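Ticket 437 - Export drops the last page
Opened by: Maëlle McIntyre
Assigned to: Þórey Ladefoged
Product: Samix desktop, Talholm office
Status: Waiting on customer

24 January 2021
Customer exports a catalog to PDF and the last page is missing. The file should have 200 pages and comes out one short. No error shown. It started after the December update. Printing from the same file gives all the pages.

Reinstalled, no change. Cleared the preview cache, no change. Shorter catalogs export fine - I tried one with 67 pages and got every page.

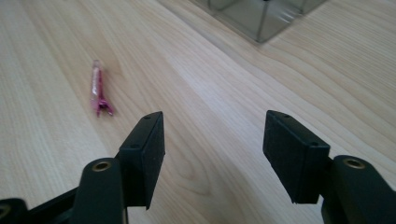
The export log stops at line 995 with "end of section reached." The last section in this catalog has a blank title. I typed a title in, saved and exported again, and the full file came out. Took the title back out and the page was gone again.

Workaround sent to Maëlle: put any text in the section title before exporting. Bug passed to the Bratton team. Leaving this open until she confirms on her own machine.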